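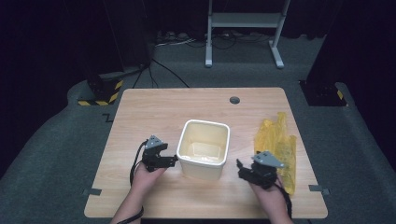 White square tub on the blond wood table

Yellowing of white plastic tubs: UV, heat or stabilizer?
Forum index > Materials > Household plastics

stosdale_mk
Posted October 21, 2018

I have a set of square white food tubs, open top, rounded corners, sold under the Muli name. No resin code on the base that I can read. The inner surface has gone slightly cream compared with tubs from the same set that stayed in their sleeve. They have been on a shelf in a room with the blinds down most of the day, so I am not convinced by the usual sunlight explanation.

Questions:
1. Can polypropylene yellow in the dark?
2. Can it be reversed without damaging the surface?
3. Does it matter for dry food storage?

polymerbench
If it is PP, yes. The base resin is close to colorless and the white is titanium dioxide. What discolors is normally the antioxidant package. Phenolic antioxidants react with nitrogen oxides and form yellow compounds. The effect is called gas fading or gas yellowing, and it is often worse in the dark, as light bleaches the colored products. Gas heaters, attached garages and forklift exhaust are the common sources.

Is there a gas appliance near the shelf?

stosdale_mk
There is a gas water heater on the other side of the wall, with a louvered door.

polymerbench
Then start there. Put one yellowed tub on a windowsill for a week with half of the inside covered in foil. If the uncovered half gets lighter, you have your answer.

tistent
Disagree with going straight to gas yellowing. I ran a dishwasher test on 6 tubs of a similar type and the inner faces took up color from detergent and food oils long before anything else happened. PP absorbs fats. Tomato and turmeric are the obvious cases, but plain cooking oil oxidizes in the surface layer and turns cream. Were these ever used?

stosdale_mk
Two were used for flour and rice. No oil. Washed by hand.

tistent
Flour has fat in it. Whole wheat has more. I would not rule it out.

polymerbench
It has fat, but contact with a dry powder at room temperature moves very little of it. And the tubs that were never filled have changed too, if I read the first post correctly.

stosdale_mk
Correct. All of the ones out of the sleeve changed, used or not. I should have said so.

tistent
Fine, that weakens it. I would still wipe one with isopropyl alcohol before the window test. If the cloth picks up color you have a surface film.

agnese_z
I did quality work for a molding shop for some years. Two points have not come up.

First, it may be the part as molded. Regrind content and long residence time in the barrel both give a warm tone. We had a run of 556 lids where the color shifted after a machine stop of under an hour. Compare the tubs from the sleeve with each other. If they also vary, the shop is the source.

Second, check the color under one lamp only. A warm bulb and a white tub on a light wood table will read cream every time. Use daylight or a 5000 K lamp, and put a sheet of printer paper next to it.

Agnese Žukauskas

polymerbench
Agree on the lamp. I would put less weight on regrind. A visible difference between sleeved and unsleeved tubs points to exposure.

agnese_z
Only if they came from the same lot. Sets get packed from mixed cartons.

stosdale_mk
Lot mark on the sleeved ones is 241. The loose ones have a smudged mark that could be 241 or 247. Not much help.

Wiped one with isopropyl. Cloth came away clean.

sadard
Can you not just bleach them? I soak mine in 500 ml of household bleach topped up with water and they come out fine.

polymerbench
Bleach removes food stains. It does nothing useful for antioxidant discoloration, and chlorine can itself produce yellow products with phenolics. I would not.

sadard
Works on mine.

tistent
Yours are stained. His might not be.

stosdale_mk
Foil test, one week on the sill. Compared against paper in daylight. The uncovered half is lighter. The foil side has a clear edge where the tape was. I have moved the rest to a shelf away from the heater door.

polymerbench
Consistent with gas yellowing. For dry food I see no reason to throw them out on color alone. Replace any that are cracked or chalky. I would have the heater vent checked as well.

agnese_z
Keep one sleeved tub as a reference and look again in August.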